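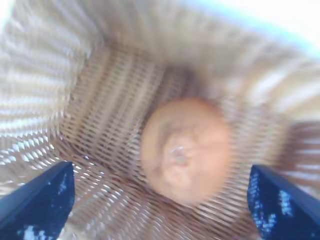

About Severitz

Severitz writes software for robot arms that pick things up. We do control, perception and the dull tooling in between. We don't build arms and we don't sell them, and if you ask us which one to buy we will probably ask why you want one.

We started because we had sat through too many demonstrations. Same object, same spot on the table, same lighting, a round of applause. Then the customer takes it home, somebody opens a blind, and the thing closes its fingers on air. We had written some of that software ourselves, so we are not pointing at anyone else.

What we make

Vumico is our perception package. It takes the view from a wrist camera and gives back a guess at where the object is, along with a figure for how much that guess should be trusted. Most of our effort goes into the second part. A system that is wrong and says so can be stopped. Wrist cameras are awkward: the picture smears when the arm moves quickly, and the fingers are usually in the way. We would sooner have a poor view from close up than a lovely one from the ceiling, but we argue about this in the office and not everyone agrees.

Fan is the planner. It works out several ways to reach a thing and throws most of them away. It is slower than other planners we have tried. We have made it less slow over the years and may do so again.

Fitano is the logging and replay tool. Customers tend to skip past it on the price list and then ring us up asking for it. It keeps what the camera saw, what the planner chose and what the motors were told, all on one clock, so that a failed grasp can be played back and argued over.

How we test

Our standard grasping run is 967 attempts on mixed household objects and containers, with the positions changed every time. We publish the whole result to customers, failures included, sorted by cause. If a release does worse than the one before it, the notes say so in the first line. The April release did worse on shiny packaging and we said that too.

We don't quote a single success rate on this page. We have seen what happens to those numbers once they reach a slide.

What we don't claim

We don't say our software learns like a child, thinks, or understands fruit. It does not replace a whole shift of people, and we turn down work where that is the pitch. There is some machine learning in Vumico and hardly any in Fan. We are wary of anything we can't replay.

Who we are

There are 10 of us. Between us we support 61 installed arms at customer sites, and the person who answers the phone will have worked on the code you are ringing about. Trial licences last 73 days. You keep your logs at the end whether or not you buy anything.

If you have a picking problem, send us footage of it going wrong.

Page last updated 12 May 2018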